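Jesard Hand Teach Kit
Teach-by-hand and remote control add-on for light arms
Sold by Trendau. Reviewed for our catalog by Jummai Olatunji

The maker's leaflet says anyone can show an arm a household task in an afternoon. We would not promise that. What the kit does is record the joint positions while you guide the arm, or while you drive it from the remote handset, and play them back. Whether the playback is any use depends on how steady you were and how much the room has changed.

In the box: handset, clamp, cable set, recording software on a USB stick. The arm is not included, whatever the front of the carton suggests.

Memory: 200 recordings
Longest recording: 800 seconds
Handset cable: 80 inches
Order code: 802

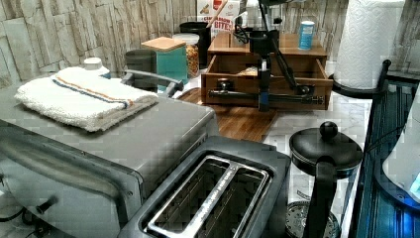

Black arm at the open drawer of a wooden organizer, on a kitchen counter.

Drawers are a fair test. Guiding by hand gives you a better feel for the pull, but your own arm tends to get in the way in a tight spot. The handset keeps you clear and costs you that feel. Calum Carnegie in our workshop prefers the handset and throws away most of his first tries.

"Learns from you" is the leaflet's phrase. Move the organizer a little and a plain playback will still go to the old place. Correcting for that takes the Hesley vision pack, sold separately, and we have not tested it.

Works with Arancibia light arms. Ask before ordering for anything else. Opened software cannot be returned.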